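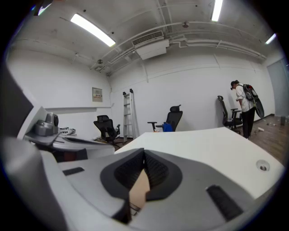 Ukon Hand-Held Gripper Kit

Ukon is a gripper you hold in the hand, made by Pledetti for teams who want to teach a robot arm by showing the task. The operator closes the fingers on the part, carries it and puts it down, and the wide-angle camera on the tool records everything from the side of the gripper. No arm is needed during the recording.

The finger pads are black, ribbed and shaped as a V. Small parts go to the bottom of the notch and stay centered there, also when the operator's grip is a little crooked. We recommend the pads for cardboard, wood and molded plastic. For polished glass please ask for the soft pads, which are sold separately.

What is in the box
Gripper with camera mounted
2 pairs of V pads
4 spare pad screws with key
Charging cable
Printed quick guide

Working with it
One charge gives 90 minutes of recording. The tool starts with a long press and the files are copied by cable to any computer. The lens sees very wide, so the table, the chairs and the colleagues behind will be in your recordings too. Please inform people in the room before you begin.

After changing the pads, run the calibration again. It takes seven minutes and the Endetti software, included in the price, leads you through each step. Old recordings remain valid with their old calibration file, do not delete it.

Delivery and service
Kits leave our workshop within seven working days. Repairs are done by the same people who assemble the tool. For the loan of a kit before purchase, write to Daithí Keane in our sales office and tell him the size and weight of your parts.

Next loan kits available: December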